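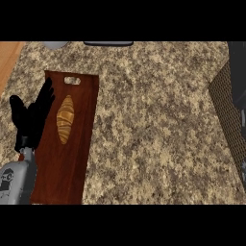
손글씨 요리 공책을 읽는 사람
브로니스와바 빌친스카 인터뷰

2023년 4월

브로니스와바 빌친스카는 남이 쓴 요리 공책을 읽는다. 출판된 요리책은 거의 다루지 않는다. 집에서 쓰던 공책, 달력 뒷면, 은행 봉투에 적힌 조리법을 받아 옮겨 적고, 빠진 분량을 채우고, 실제로 만들어 본 뒤 주인이나 가족에게 돌려준다. 지금까지 옮긴 공책은 138권이다. 밸데일에 있는 그의 집 부엌 옆방에서 두 차례에 걸쳐 이야기를 나눴다.

처음부터 이런 일을 할 생각은 없었다고 한다. 그는 오랫동안 보험 서류를 번역했다. 어머니가 세상을 떠난 뒤 집을 정리하다가 공책 한 권이 나왔는데, 절반은 읽을 수가 없었다.

"글씨가 나빠서가 아니었어요. 어머니는 글씨를 잘 쓰셨어요. 그런데 '밀가루, 평소만큼'이라고 적혀 있는 거예요. 그 다음 줄에는 '될 때까지 굽는다'고 되어 있고요. 평소가 얼마인지, 뭐가 돼야 되는 건지 물어볼 사람이 없었죠."

그 공책을 푸는 데 한 해가 넘게 걸렸다. 이모에게 전화를 걸고, 같은 빵을 여러 번 구웠다. '평소만큼'은 집에 있던 법랑 컵으로 세 컵이었다. 컵은 이미 버린 뒤여서 사진을 보고 비슷한 것을 구해 물을 부어 가며 용량을 쟀다.

소문을 듣고 첫 번째로 공책을 맡긴 사람은 이웃인 솔레다드 가리도였다. 할머니가 쓰던 공책이었는데 언어가 두 가지로 섞여 있었다. 재료는 스페인어로, 불 조절은 영어로 적혀 있었다. 이유를 묻자 빌친스카는 자기도 짐작만 할 뿐이라고 했다.

"이민 와서 산 오븐에 영어 글자가 있었겠지요. 오븐 앞에서 쓰면 눈에 보이는 말을 쓰게 돼요. 가족들한테 그렇게 말했더니 그럴 수도 있겠다고 하더군요. 확인은 못 했어요."

작업 순서는 늘 같다. 먼저 모든 쪽을 복사한다. 원본은 봉투에 넣어 두고 다시 꺼내지 않는다. 그다음 복사본을 보면서 맞춤법이 틀린 것까지 그대로 옮겨 적는다. 여기까지는 부엌에 들어가지 않는다. 조리법을 해석하는 일은 옮겨 적기가 다 끝난 다음에 한다. 중간에 만들어 보기 시작하면 자기가 아는 방식대로 글자를 읽게 된다는 것이다.

"한번은 '식초'를 '설탕'으로 읽었어요. 글자가 비슷했던 건 아니고, 제가 그 자리에 설탕이 있어야 한다고 생각했던 거죠. 절임인데 달기만 하니까 가족이 이건 우리 집 맛이 아니라고 했어요. 그때부터 순서를 지킵니다."

분량을 추정한 곳에는 반드시 연필로 표시를 한다. 옮긴 책을 인쇄할 때도 추정한 숫자는 괄호 안에 넣는다. 가족 가운데는 괄호를 빼 달라는 사람도 있다. 보기에 지저분하다는 이유에서다. 그는 들어주지 않는다.

가장 어려운 것은 얼룩이라고 한다. 자주 만든 음식일수록 그 쪽이 더럽고, 중요한 부분일수록 글자가 번져 있다. 기름은 종이를 투명하게 만들어서 뒷면 글씨까지 겹쳐 보인다. 봉가니 마쿠벨라가 맡긴 공책이 그랬다. 그의 아버지는 작은 식당에서 일했고, 공책을 화구 옆에 세워 두고 썼다. 콩 스튜가 적힌 쪽은 위쪽 네 줄만 남아 있었다.

"마쿠벨라 씨가 어릴 때 옆에서 본 걸 기억하고 있었어요. 양파를 언제 넣었느냐고 물으면 모른다고 하는데, 양파를 넣을 때 아버지가 뭘 하고 계셨느냐고 물으면 대답이 나와요. 접시를 닦고 계셨다, 그럼 점심 손님이 나간 뒤구나. 그런 식으로 시간을 맞췄습니다."

그는 이런 질문을 모아 따로 목록을 만들었다. 맛을 묻는 질문은 거의 없다. 냄비 뚜껑을 어디에 두었는지, 창문을 열었는지, 누가 심부름을 갔는지를 묻는다. 맛은 사람마다 다르게 말하고, 같은 사람도 다음 날이면 다르게 말한다고 했다.

비용에 대해서도 물었다. 작업비는 공책 두께에 따라 받고, 재료비는 따로 받는다. 이것만으로 생활이 되지는 않아서 번역 일을 계속하고 있다. 몇 해 전 덜레트스테드라는 작은 출판사에서 공책 열두 권을 골라 책으로 묶자는 제안이 왔다. 초판은 2,000부였고 아직 재고가 있다. 그는 책 이야기를 할 때 조금 곤란한 표정을 지었다.

"편집자 레라토 오스타위전은 일을 잘하는 사람이에요. 그런데 책이 되려면 조리법이 서로 비슷한 모양이어야 하잖아요. 재료가 위에 있고, 순서에 번호가 있고. 원래 공책에는 그런 게 없어요. 어떤 분은 마지막 줄에 가서야 '참, 달걀'이라고 쓰셨어요. 저는 그 줄을 남기고 싶었고, 오스타위전 씨는 독자가 반죽을 다 망친 다음에 달걀을 발견하면 안 된다고 했지요. 둘 다 맞는 말이라 달걀은 위로 올리고 '참, 달걀'은 각주로 넣었습니다."

그 뒤로는 출판사를 거치지 않는 쪽을 택하고 있다. 가족이 원하면 복사 가게에서 필요한 만큼만 찍는다. 가장 많이 찍은 것은 100부였는데, 결혼식 하객에게 나눠 준 케이크 공책이었다. 대부분은 다섯 부를 넘지 않는다.

요즘 맡고 있는 것은 디네오 사바의 어머니가 쓴 공책이다. 이번에는 공책 주인이 살아 있다. 빌친스카에게는 드문 경우다. 전화로 물어보면 바로 답이 오니 쉬울 줄 알았는데 그렇지 않다고 했다.

"쓰신 분이 공책이 틀렸다고 하세요. 그때는 그렇게 했지만 지금은 그렇게 안 한다고요. 그럼 저는 무엇을 옮겨야 하나요. 따님은 어릴 때 먹던 걸 원하고, 어머니는 지금 것이 더 맛있다고 하시고."

결국 두 가지를 나란히 싣기로 했다. 왼쪽에는 공책에 적힌 대로, 오른쪽에는 지금 하는 대로 쓴다. 오른쪽은 사바의 어머니가 불러 주는 대로 받아 적는데, 통화를 할 때마다 조금씩 달라져서 아직 끝나지 않았다. 호박 수프만 네 번 고쳤다.

집에 오래된 공책이 있는 사람에게 해 줄 말이 있는지 물었다. 그는 비닐에 씌우지 말라고 했다. 특히 접착식 비닐은 나중에 떼어 낼 수가 없다. 집게로 묶어 둔 것이 있으면 집게를 빼고, 녹이 묻은 쪽 사이에는 얇은 종이를 끼워 두면 된다. 낱장은 번호를 매기기 전에 지금 놓인 순서 그대로 사진을 찍어 두라고 했다. 순서가 뒤죽박죽으로 보여도 계절별로 꽂아 둔 것일 수 있다.

쓴 사람이 아직 곁에 있다면 컵부터 물어보라고도 했다. 어느 컵을 썼는지, 가득 담았는지 깎아 담았는지. 그 컵은 버리지 않는 게 좋다.

디네오 사바의 공책은 10월에 돌려줄 예정이다. 그다음 공책은 이미 도착해 책장 아래 칸에 있다. 보낸 사람은 표지에 '읽을 수 있는 데까지만'이라고 쓴 쪽지를 붙여 놓았다. 빌친스카는 아직 복사를 하지 않았고, 첫 장이 생선 요리라는 것만 안다고 했다.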